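Zulley revises Siriwan humbucker after hum complaints

17 Jun 2026

Zulley has issued a revised version of its Siriwan bridge humbucker, replacing the two-conductor braided lead with a four-conductor shielded cable. The change applies to all units wound at the Sutstead workshop from this month. Magnet, wire gauge and turn count stay as they were, and the company says the pickup should sound the same in normal series wiring.

The original lead tied one end of the coil pair to the braid, so the coils could not be split or run in parallel without opening the cover. It also left the baseplate and the signal return on the same conductor. Owners who fitted the pickup next to a reverse-wound single coil reported hum in the middle position when the phase was swapped at the switch.

"The braid was doing two jobs and could not be separated," said Bienvenido Tolentino, who designed the new lead. "With the ground on its own wire you can flip the phase and the cover stays earthed."

The cable is 300 mm long, which Zulley says will reach the selector in most solid bodies without a joint. The colour code is printed on the bag and differs from the one used on the firm's neck models. Tolentino advised checking each coil with a meter before soldering.

Olumide Olaniyan, who runs a repair bench in Hovbridge, fitted a pre-production set to a guitar with 500k pots and a push-pull switch. He found the split sound thinner than a true single coil, with a clear drop in output, and preferred the parallel setting for clean parts. He measured no change in resistance against the old version.

Existing owners can return a pickup for rewiring at no charge within 12 months of purchase. Turnaround is quoted as 13 working days. Older units will be rewired for a fee, which has not yet been set. A matching neck model with the same lead is due later in the year. 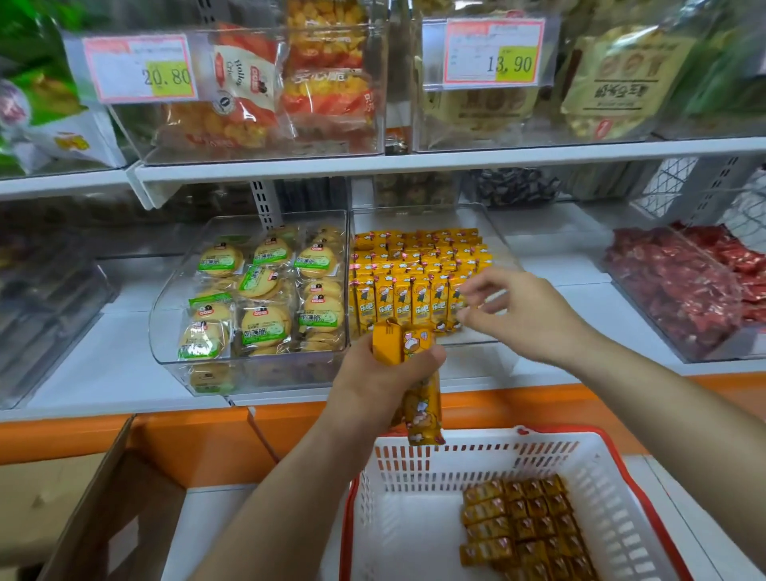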